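The Evening School at Otley

April 23, 2022

Adult education in Otley began with a lease. The district had closed its smaller middle school the previous summer, and the building stood vacant until the public library, short of meeting space, asked for the ground floor. What opened there was a program of evening courses in bookkeeping, written English, and basic mathematics for people who had left school early and wished to return to it.

The program now enrolls 599 students across two terms. Most are between thirty and fifty-five years of age. Many work in the warehouses east of town or at the Sava packing plant, whose shifts end at four, and the timetable was written with those shifts in mind. Classes begin at half past five and close at eight. An earlier plan to run until nine was dropped after the first term, when attendance in the final hour fell sharply.

Duván Guzmán has directed the program from its second year. He came to it from a community college, where he taught remedial algebra, and he remains wary of that word. "Remedial suggests that something went wrong with the student," he said. "A man who left school at fifteen to support his family made a decision. He may have made it well."

His first change was to the placement test. Applicants had been required to complete a written examination of ninety minutes before they could register, and a considerable number never came back for the result. The examination was replaced by an interview and a short page of arithmetic, done at the desk with an instructor present. Registration rose by 146 the following year.

The mathematics course is the largest and, by general agreement, the most difficult to teach. Its students arrive with uneven knowledge. Some can work out a percentage in their heads, having done so at a cash register for twenty years, but have never seen a percentage written as a decimal. Others recall the rules of long division and cannot say when they would be used.
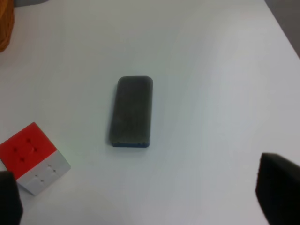
Instructors therefore spend the first three weeks on money, measurement, and time before any textbook is issued. Pay stubs are popular material. So are utility bills, which contain more arithmetic than most people suppose and occasionally contain errors. The textbook, when it does appear, is the Bíró course in two volumes, an older work that the program selected for its plain wording and its large number of worked problems.

Funding is a continuing concern. The district provides the building and its heating. Tuition is set at $161 for a term, and students who cannot meet it may apply for a waiver, which is granted in most cases. A grant from the Rukeo Foundation pays for child care in the old gymnasium on four evenings a week, and staff regard it as the most valuable money the program receives. Before it was offered, women with young children seldom completed a full year.

The grant expires in July. An application for renewal has been filed, together with a smaller request of $3000 for used laptops, intended for the bookkeeping students, who at present learn spreadsheets in pairs.

Mr. Guzmán declined to predict the outcome. He was more willing to discuss the fall schedule, which will include a second section of written English and, for the first time, a Saturday course for students preparing for the high school equivalency examination. The waiting list for that course opened last week at the front desk of the library, and applicants are asked to come in person.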